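Última revisão: 1 de setembro de 2026

# Gravar demonstrações por teleoperação no simulador

Este guia mostra como gravar demonstrações de uma tarefa de manipulação com o Narkus, controlando o braço simulado à distância. No fim, terá um conjunto de episódios pronto para treino. Parte-se do princípio de que o Narkus já está instalado e de que a cena Birnwood abre sem erros.

## O que é preciso

- Narkus com o módulo de teleoperação ativo
- Um comando de seis eixos ou um braço líder compatível
- A cena Birnwood, na variante de mesa branca
- Espaço em disco: cada sessão de 200 episódios ocupa bastante, sobretudo com duas câmaras ligadas

O teclado também funciona, mas os movimentos saem aos solavancos e a política treinada acaba por os imitar. Use-o só para testar a ligação.

## 1. Ligar o comando

Ligue o comando antes de abrir o simulador. Se o ligar depois, o Narkus não o reconhece e é preciso reiniciar a cena. No painel de entrada, escolha o dispositivo e confirme a porta. A predefinida é a 805; se estiver ocupada, mude-a no ficheiro de configuração e também no painel.

Mova cada eixo devagar e veja se o braço responde no sentido certo. O erro mais comum é o eixo vertical invertido. Corrige-se em *Entrada > Eixos*, com a caixa «inverter Z».

## 2. Ajustar a escala

A escala define quanto se desloca a garra por cada movimento da mão. Para aproximações longas convém um valor alto; junto aos objetos, um valor baixo. O Narkus permite guardar 2 perfis e alternar entre eles com o botão lateral. Nós usamos 1,0 e 0,3.

Mude de perfil com a garra parada. A troca a meio de um movimento deixa um salto na trajetória que se nota na reprodução.

## 3. Aproximar a garra

Leve o braço até ao objeto por cima, sem pressa, e desça com a garra já orientada. Rodar o punho junto ao tampo é a forma mais rápida de bater em alguma coisa.

Com objetos pequenos, pare antes do contacto e rode a vista da cena. A distância entre os dedos e a peça engana bastante quando se olha de um só lado, e as sombras na mesa ajudam a avaliar a altura.

O dispositivo cinzento claro desta tarefa é baixo, com um poste curto e uma cabeça inclinada. A garra trabalha muito perto dele, com um dedo ao nível do tampo, e o suporte verde fica mais à frente na mesa. Planeie a saída para cima antes de deslocar o braço para esse lado. 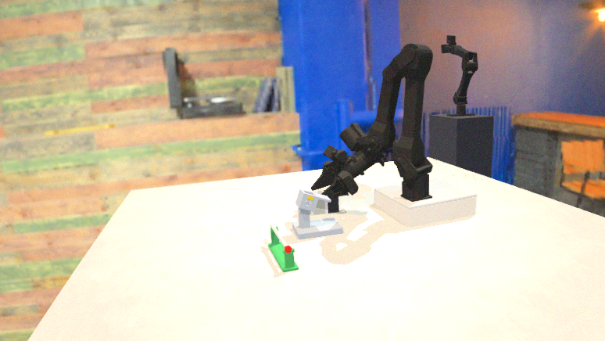 ## 4. Gravar um episódio

1. Reponha a cena com *R*.
2. Espere que os objetos assentem.
3. Inicie a gravação com *Espaço*.
4. Execute a tarefa de seguida, sem paragens longas.
5. Afaste a garra e termine com *Espaço*.

Se falhar, prima *Backspace* para descartar o episódio. Não tente salvar uma tentativa má com correções sucessivas – a não ser que queira mesmo ensinar recuperações, e nesse caso guarde-as numa pasta à parte.

## 5. Rever e exportar

Reproduza os episódios em velocidade dupla. Elimine os que tenham colisões com a mesa, pausas no início ou saltos de escala. Depois exporte para o formato Lapiņa:

```
narkus export --scene birnwood --format lapina --out ./demos
```

A opção `--trim` corta os tempos mortos no início e no fim. Verifique alguns ficheiros depois de a usar, porque às vezes come o fecho da garra.

## Problemas conhecidos

**O braço treme parado.** Aumente a zona morta do comando.

**A garra atravessa o objeto.** O passo da física está demasiado grande. Reduza-o para metade e volte a gravar; os episódios antigos não se aproveitam.

**A imagem atrasa em relação ao comando.** Desligue a segunda câmara durante a gravação. As vistas podem ser geradas mais tarde, a partir do estado guardado, com `narkus render`.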